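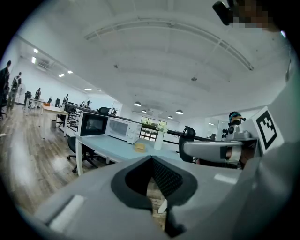
Two microwaves and a bunch of white flowers on the blue table.

The blue table is open for lunch!

Search this site Search Clear

If you haven't wandered over to the Stavlow end of the floor since the end of October, please do, and bring something to heat up. We finally have two microwaves. TWO! One black, one white, side by side on the light blue table, and I can't tell you how happy it made me to see Quentin's soup and Annick's leftover curry going round at the same time.

Anyone who was with us in the old building will remember the noon queue, and the way the whole thing fell apart the minute somebody arrived with a frozen lasagne. There were 27 of us sharing one tired microwave with a door you had to hold shut with your hip. I used to eat at half past two just to avoid it (and then wonder why I was starving at dinner).

The white one has the round dials. It's my favourite already – turn, wait, eat. The black one seems to have won over everybody who reheats rice, and I've heard strong views on this from Eifion Humphreys, whose method is a spoonful of water, a loose cover and a good stir halfway through. I tried it with some very dry leftover pilaf and it came out beautifully, so I'm passing it on.

Annick Delorme has been looking after the flowers, and they do more for that table than I'd have guessed. White ones with plenty of green leaf, nothing fussy. If you have something growing at home that would look good in a small vase, she'd love a few stems. She has asked for nothing with a strong scent, as it's a place where people eat.

Now, the white unit with the lid. Lots of you have asked about it, so a few words. The front door swings right open and the lid on top can stay closed while you're reaching in, so you can get at the inside from the front. Take a minute to look before you start poking around. 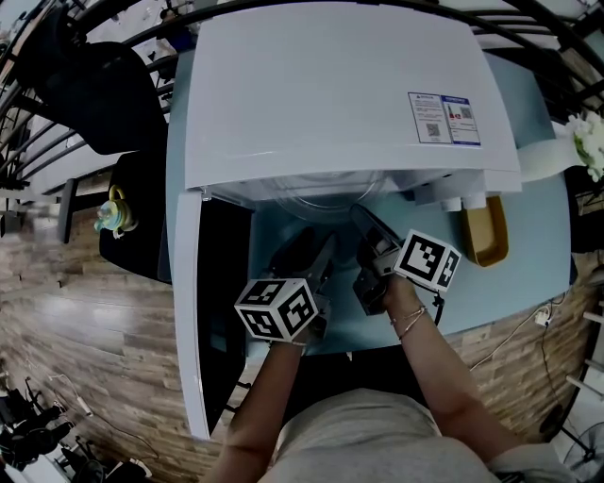 The sticker on the lid has a couple of QR codes on it, and I'd ask everyone to leave it where it is, please. Benedikt Hofstetter has a lifelong habit of peeling the labels off new things and we've had words.

Keep the cord tidy when you move anything on that side of the table too. I put my foot through a loop of cable in my first week and very nearly took my tea with me. The tray can live on the table for now. I'd like to see it used for teaspoons and those sachets of sugar that keep turning up in the pen drawers, but I'm open to better ideas.

A small budget note for those who like such things: we had 80 dollars left over after the move and it's going on proper bowls. Big ones, the sort you can fit noodles and an egg in without losing half of it over the side. Manolis Michailidis is choosing the colour. I've lobbied hard for blue to go with the table and he's being very mysterious about it.

What I'm enjoying most is how people stay and talk. At the old place you grabbed your lunch and scuttled back to your desk with it. Over here there's all that light, the pale floorboards and the pendant lamps hanging further down the room, and it's a lovely spot to stand about in while your lunch goes round. I've learned more about the Gautier job over a bowl of leek soup than I did from two months of meetings. Quentin Marchal and I have also worked out that we grew up four streets apart, which came up during a baked potato.

Some of you have asked if the table will be moved nearer the windows. I've passed that along and I'll let you know. My vote is to leave it be until we've all had a winter with it. 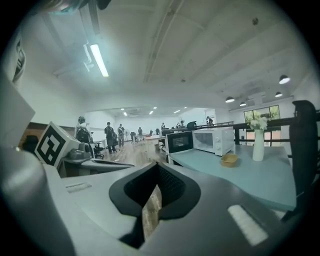 Soup swap, first go

Let's try a soup swap! Bring a jar of your own, labelled with your name and what's in it (nuts, dairy, shellfish, anything a colleague would need to know), and go home with somebody else's. Eifion is making his leek and potato, and I'll do a red lentil one with far too much cumin. The Morkden crew are very welcome to join in.

Start time is 12.30. Bring your own spoon, and leave plenty of room at the top of the jar if you plan to freeze it first. Names to Annick, who will also take bread offers. We're short of bread people at the moment, so if you bake, even a bit, speak up!

Grimero Newsletter | Contact the editors | © Grimero | Back to top
We use cookies to remember your settings. Accept Manage cookies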